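# Leave the finds in Granley

The county wants to close the store behind Granley library and move what is in it to the new depot at Karkel, 70 miles away. I think this is a mistake, and I want to say why before the decision in April.

The store holds 2608 catalogued finds from the dig at the old priory: floor tiles, pins, a good deal of broken pottery and part of a carved doorway. Very little of it is beautiful. Most would never earn a place in a museum case. It matters because it came out of the ground four streets from where it now sits, and people here can go and look at it.

They do look at it. The store opens on Thursday afternoons, and my father, Eugeniusz Kalinowski, went most weeks until his knees got bad. He had worked on the dig as a labourer and could tell you which trench a tile had come from. The label would only give you a number.

The county's case is not a foolish one. The roof leaks in one corner and the heating is old. Karkel has proper shelving, steady humidity and staff on site. Its consultants, Zenside, say that each find would be repacked, given a new label and photographed, so that anyone could study it from home.

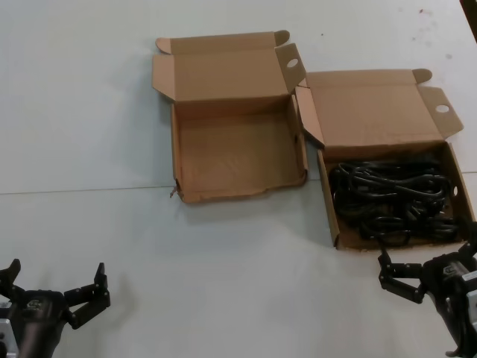
## What a photograph leaves out

I have used online collections and I'm glad of them. But a photograph shows the side somebody chose to show. Dr Pawłowska, who wrote the only full study of the priory tiles, spent 2 winters turning them over to look at the backs, where the makers' thumb marks are. She found that two of the kilns had been wrongly dated. I doubt she would have found it on a screen.

There is also the matter of who makes the journey. A researcher with a grant will get to Karkel. A class of nine-year-olds won't, and neither will a pensioner without a car — the last bus back leaves at 4.

Mend the roof and replace the heating. Send the few metal pieces to Karkel if they need dry air, and lend the doorway if someone wants to show it. The rest should stay on its shelves in Granley, with the door open one afternoon a week, or two if the county can manage it.

Lena Kalinowski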